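Projects > Hutach > Table Chores > README

Hutach Table Chores: data card

Last updated: Sunday, February 1, 2026

Hutach is a set of recordings of two-armed robots doing the small, dull jobs that gather on a table. Put the rubbish on the plate, fold the flap down, move the cup out of the way, pull a tissue. We started it to get a better answer to a question we get asked at every open day: can a machine tidy up yet? Our answer is "some of it, slowly, and it's great fun to watch", and the recordings are there so you can argue with us.

What's in it

The release holds 1072 episodes across 221 task wordings. Each episode has one view from the head and one from each wrist, plus joint positions, gripper opening and the instruction as it was typed. Of those episodes, 404 are marked "untidy", meaning the operator fumbled, changed their mind or had to go back for something. Please don't throw these away! They are the part we're proudest of, and the Patstead baseline got noticeably better at regrasping once we stopped filtering them out.

Why cardboard and tissues

Hard cups were close to solved for us in the first month (a tapered cup is a friendly thing to grab, as long as you come at it level). Thin card is another matter. It lies flat, it slides when a fingertip nudges it, and a fold can spring back up after you've let go.
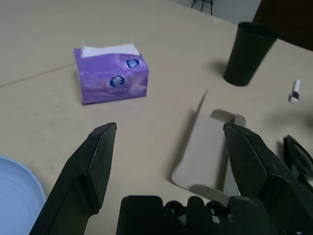
The wrist views matter most for this sort of job. From the head, a gripper housing will happily hide the very edge you want to pinch, and a policy trained on the head view alone tends to close its fingers on air. With the wrist streams added, the Edwards checkpoint started making small sideways corrections before closing, and we cheered out loud the first time it did one. It still can't reliably tell a flap that wants pushing from a flap that wants pulling. Neither can I on some parcels.

Tissues are odd in the other direction. Nearly any grasp works, then the thing changes shape in the fingers and won't drop where you meant it to. A plate makes a forgiving target, so many of the "put away" wordings use one. 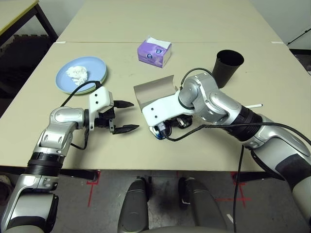

Head view: crumpled tissue on the blue plate, right arm at the small cardboard box.

Can it do chores yet?

Clearing light objects from a table it has seen before: yes, and we'd trust it unattended for a short run. Clearing a new table: often, with pauses. Anything where two hands have to pull against each other, such as opening a taped box: rarely. Wiping up is not covered at all, though we'd love to try.

Known problems

- 6 episodes have the left and right wrist streams swapped. They are listed in swapped.txt and will be put right in March.
- Shadows can be strong in the wrist views. Early policies reached for them.
- Gripper opening is logged as commanded, so a finger stopped by an object may read as more closed than it is.
- Task wordings are in British English only. "Rubbish" is common and "trash" never appears.

Using it

Start with the small split and play a few episodes at normal speed before training on anything. If you're only interested in shop-floor work, the Etwood packing set has heavier boxes and the same file layout, so the loader works on both. Tell us what breaks, and send clips if something goes well. We do watch them all.

Related

Etwood packing set: README
Patstead baseline: training notes
Edwards checkpoint: changes since the first release
Hutach task wordings, full list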